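Section 6. Recording a pile-sorting run with the Reltham wrist view

By the time you get to this section you should have the arm homed, the bay walls bolted on, and the Hudau recorder talking to the bench computer. If any of that is still shaky, please go back to Section 5 and take your time with it – you will be much happier here if the basics are solid.

The method we use in the Lukden study is a simple one to describe, though it took us a good while to settle on. The arm looks at a small pile of clothes, picks one grasp point, closes, lifts, and looks again. Everything we learn comes from comparing the look before with the look after, so most of the steps below are really about getting two good looks.

6.1 Laying out the clothes

1. Choose the garments from the Slanina list in the back of this guide. Soft, crumpled things with seams, hems and gathered edges are what the model finds hardest, and they are what we want.

2. Drop them by hand from elbow height onto the marble-patterned floor of the bay. Please don't arrange them afterward, even if the result looks a little silly.

3. Let some garments overlap. A dark piece lying over a bright printed one is a very good test, and so is a single garment resting off by itself.

4. Raise the arm to the survey pose with the fingers open and save the survey view.
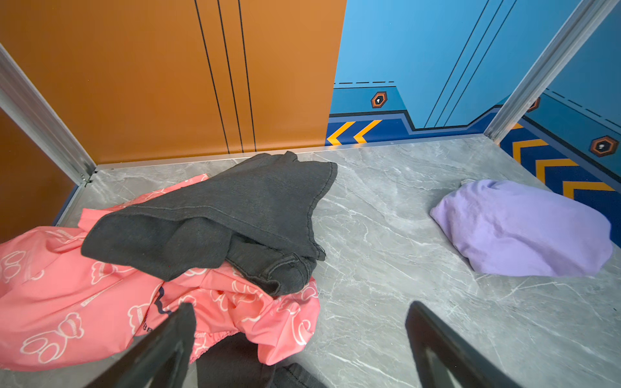 5. Mark each garment in the labeling window with one outline per garment. If a piece disappears under another and comes out on the far side, give both parts the same label. Marek Oravec wrote the labeling tool with this in mind, so hold down the Join key while you draw the second part.

Note: Two dark garments touching each other are easy to label as one. Zoom in and follow the stitching before you decide. When you really can't tell, use the Unsure label and carry on; a wrong outline does us more harm than a missing one.

6.2 Choosing and checking the grasp

6. Press Propose. The program shows its favorite grasp point with a score out of 100. We accept a score of 95 or higher without a second opinion. For anything lower, look at the point yourself and press Accept or Skip.

7. Bring the arm down to the approach pose. Keep the fingers spread so that the garment you are after sits between them, and leave a bit of floor in view if the pile allows it. The depth estimate leans on the veined pattern quite heavily, and it gets grumpy without it.

Caution: Keep your hands out of the bay from this point until the arm is back at the survey pose. The stop button is on your left, and you should feel free to use it.
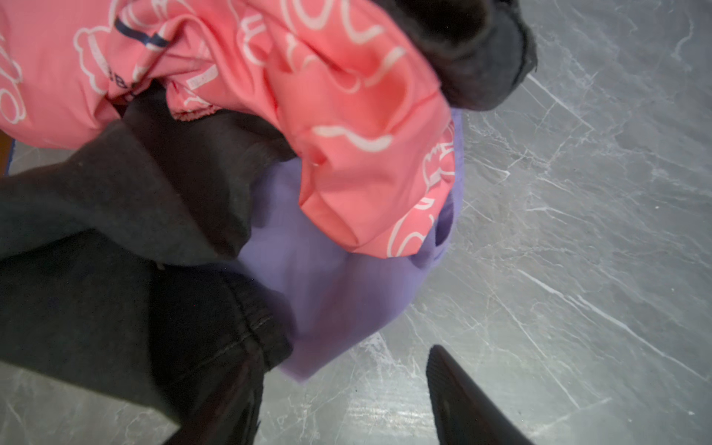
8. Save the approach view before closing the fingers. Radoslava Doležal found in her first round of analysis that runs without this view were nearly useless to her, so the recorder will now refuse to go on until you have saved one.

9. Press Close, wait for the tone, then press Lift. Once the arm has stopped moving, write down how many garments came up with it, even if the answer is none. Failed lifts are welcome in the data and should never be deleted.

6.3 How many runs to record

We ask for 11 runs per layout, dropping the clothes afresh each time. The set we trained on in May held 3,365 runs, and the drops where a garment lay partly under another were the ones that improved the grasp scores most. If you are short of time, record those first and send them to Matěj Kopecký with the layout sheet.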